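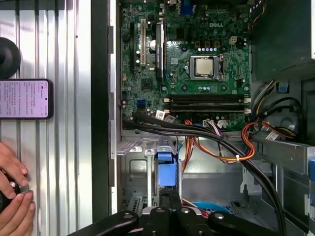

Ticket 686: desktop shuts off under load, blamed on power supply
Status: Open, waiting on customer
Opened by: Czesław Michalski
Assigned to: Jarosław Zawadzka
Site: Chmielewska office, front desk

Original report (Czesław Michalski)

Front desk PC turns itself off a few times a day. No blue screen, no warning, it just goes dark. Usually happens in the afternoon when the scheduling program and the scanner are both going. We had Zendar look at it in February and they told us the power supply was on its way out. Please replace the power supply. We need it back as soon as you can.

Intake notes (Jarosław)

Accepted the machine, did not accept the diagnosis. I asked what Zendar did to get to "power supply" and the answer was that they ran Cindeo on it and it gave a red mark next to power. I have seen Cindeo put a red mark next to power on a machine with a bad keyboard. It's a guess with a progress bar.

There is no printout from that visit, no voltages written down, and no part was changed. So as far as I'm concerned this is a new ticket with nothing known.

Idle temperature at the processor was 57 C after ten minutes at the desktop with nothing open. That is high for a machine doing nothing in a cool room. Opened the scheduling program, started a scan, and it went off in under four minutes. Fan was loud the whole time.

Step 1. Cooler

Took the cooler off. Old paste was dry and came away in flakes, and it had spread to one side, which tells me the cooler had been sitting crooked for a while. One of the mounting screws was only in by a turn or two. Cleaned most of it off. A little residue near the bottom edge of the processor lid still needed another wipe.

Processor left in its socket. I don't pull processors to look for bent pins unless I have some reason to think there are bent pins. Small capacitors near the socket looked normal to me, no bulging tops. I don't put a lot of weight on that either, I've had parts that looked perfect and were dead.

Comment from Czesław Michalski, 11:20
Zendar says the paste would not cause it to turn off, it would only make it slow. Can you just swap the power supply like we asked?

Reply (Jarosław), 11:45
It can do both. First it slows down, and if it keeps getting hotter it turns off to protect itself. Did anyone notice it being slow before it started shutting down? I'm not refusing to swap the supply. I'd like one number that says it's bad before you pay for one.

Comment from Czesław Michalski, 12:10
Yes it has been slow since before the holidays. We thought that was the scanner.

Step 2. Power supply, while the case is open

Checked that it's mounted tight and looked along the cables for anything pinched or browned. Red, yellow and orange wires to the board are fine as far as I can follow them. Gave each connector a tug and none of them moved. No burnt smell. The supply has an 80 PLUS badge on its label and I've been told by more than one customer that this means it can't fail. It's an efficiency badge. It says nothing about the condition of the one in front of me, good or bad.

Readings on the tester were inside the normal range on every rail, three times in a row. A tester doesn't load the supply the way a working PC does, so this is weak evidence. It's still more than a red mark.

The drive is in a blue plastic bracket near the lower edge of the cage, and I checked the seating there too. It's a 500 GB disk with old backups on it. Leave the data alone, do not format, Czesław has asked for this twice.

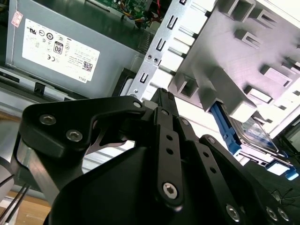

Step 3. Drive check

Surface scan passed. Spin-up is a bit slow but it's not the cause of a hard power-off, and I'm noting it only so that the next person doesn't chase it. Power cable to the drive swapped for a spare lead and back again, no difference either way.

Step 4. Rule out the wall

Asked what the PC is plugged into at the front desk. Answer: a power strip, with a space heater on the same strip in winter. The heater is rated 1000 watts. I don't love this. Czesław says the heater has been put away and the shutdowns kept happening, so I can't pin it on that, but please give the PC its own outlet anyway.

It also shut off here on our own outlet, with no heater anywhere near it, so the wall drops down my list.

Step 5. Bench tidy before reassembly

I was one cooler screw short when I came to put things back. Checked the grooves in the bench top, checked inside the case with a magnet, checked under the board edge. Don't power this up until all the cooler screws are accounted for. A loose one behind a board will give you a far more interesting ticket than this one.
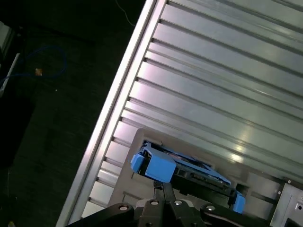
Edge of the ribbed aluminum surface, blue cable lower down on the left.

Screw was in my sleeve cuff. All of them accounted for now.

Step 6. Paste and refit

We were out of our usual paste, so I used the Platetti from the drawer. The tube promises a large drop in temperature. I expect it to do what every other gray paste does. Small amount in the middle, cooler down flat, screws tightened in a cross pattern a little at a time, fan lead back on its header.

The power supply stays in for now. Czesław has called once more to ask whether a new one has been ordered and it has not.
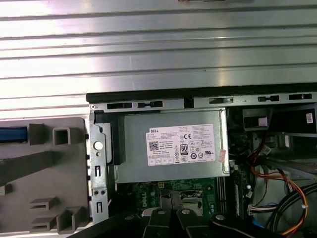
If it had tested bad I would have had it out already, as it's a quick job with the tower on its side like this. What I won't do is change two things at once and then claim to know which one fixed it.

Current state

Cooler refitted, case still open on the bench. Plan is to run the scheduling program and a looped scan through the afternoon, log the temperature, and see if it goes off. If it does, I'll put in our known good supply and run the same test again.

Comment from Czesław Michalski, 15:05
Zendar is offering to do the power supply at a discount if we bring it back to them. What do you think?

Reply (Jarosław), 15:20
Ask them for the voltage readings from February. If they have them, forward them to me and I'll gladly change my mind. Also need your OK to keep the machine overnight for the long test.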